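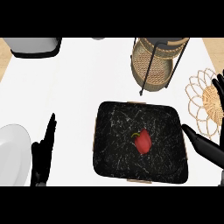

Robot club, the pepper month

Shared 11 times

Right so I said I'd write this up after the last session and then didn't, and then forgot my password, so this is two updates squashed into one. Kettle's on. It's 10.40 at night. Going fast.

For anyone new, I'm doing the evening manipulation class at the college and the club that sort of grew off the side of it. Same people, same room, more biscuits. The project is called Enine and the job is table tidying in simulation. Two hands, a table, some household stuff, and a sentence telling the robot what to do. Our group got the pepper job. Red pepper, black marble tray, get it from the tray to the basket. Sounds like nothing. It has eaten my whole June.

We don't have real hands. The college has none and we're not getting any. It all runs in the simulator and I've stopped minding, mostly. You can break things all night and there's no bill.

What we've been doing

Teleop first. One of us drives the hands and records a go at the task, then we hit reset and do it again. And again. The club has 857 recordings on the shared drive now, across all the groups, and I reckon a good chunk of those are rubbish but they're our rubbish. Half the early pepper ones are me nudging it along the tray with a knuckle.

A pepper is a horrible shape. I'd honestly take a tin can. It's lumpy and it rolls on one lobe and then stops on the next one, and where it stops depends on how you breathed on it. The stem end is the skinny bit so you want to grab there, but the stem can be facing anywhere after a reset. In the start position up top it's up and to the left, so if you bring the right hand in you're coming at the fat end. Left hand would be closer to the stem but then it has to carry all the way over to the basket side, past the other hand. I've tried both. Right hand is better if you come from above with the fingers wide and close slow. Left hand is better if you like crashing your own hands together.

The basket is the other problem. Thin black handle going right over the top on a diagonal. So there's no straight drop in, you have to pick a side. Our first policy loved that handle. Went for it every time, pepper balanced on the handle for a sec, pepper on the table. We watched it do that so many times that people started making the noise before it happened.

Fix so far (not a real fix) was making sure the recordings all go in on the same side of the handle. We'd been doing whichever felt easy on the night and the poor thing was learning the average of both, so, the handle. Obvious once somebody says it. I'm a bit annoyed it took us 4 sessions.

The other stuff on the table

Big argument about clutter. The plate, the flower placemat, the grey container at the back. One lot wanted it all gone untill the basic grasp works. Other lot (me) said leave it, real tables have junk on them and the right hand starts out over the placemat anyway so it may as well get used to it. We split it in the end. Half our runs with, half without. I went through the videos after and the cluttered ones look slower but not worse. Don't quote me, I was watching them on the bus.

One thing I want to look at is the tray colour. Black hands, black tray. The tray's got white veins in it so it's not totally hopeless, but when the fingers come down close I have real trouble seeing where the tips are against it, and if I can't see it I don't love the chances of the network. Somebody suggested swapping to a pale tray for training. I'd like to try it but then we're changing the task and the other groups will say we cheated. Which, fair.

Numbers, such as they are

Last eval we ran 40 goes with fresh resets. 11 in the basket. Not good! But the one before that was 4 in the basket out of the same number, so I went home happy. Most of the misses now are at the pick, hardly any at the handle. The pepper squirts out when the thumb closes before the fingers do. I think that's in the recordings too, I do it myself when I'm tired. So the plan is to bin everything I recorded after 9pm. Not joking, I checked, they're worse.

Also we had the friction set way too low on the pepper for the first couple of weeks. It was like picking up soap. If you're starting out, look at that on day one and save yourself.

Lotow meet

The interclub thing at Lotow is coming up and every group has to run their task live on somebody else's machine. That's the bit that scares me. Ours only runs on the one with the big card, and the viewer falls over if you open a second window. Need to sort the install script. Need to write down which version of everything, which I've been "about to do" since May. The Flunero group have theirs all boxed up and running off a stick already, show offs. (They're lovely, they lent us their reset script and it saved us hours.)

To do before then

- install script on a clean laptop
- re-record the late night ones, right hand, same side of handle
- thumb timing
- ask about the pale tray, just as a side test
- bring the long extension cord this time

If you're local and you've been wondering about the class, come along. You don't need to know much. I knew a bit of Python and how to be stubborn. Bring a laptop if you've got one, if not you share. There's a Hứa build somebody's getting going for older machines as well, it's a bit ugly but it runs, and you can drive the hands with a game controller. I'm still better with the controller than with the gloves, tbh.

Will post the next lot of results when we have them. Going to bed, the kettle boiled ages ago and I never made the tea.

6 comments

Last updated: June, 11.05 pm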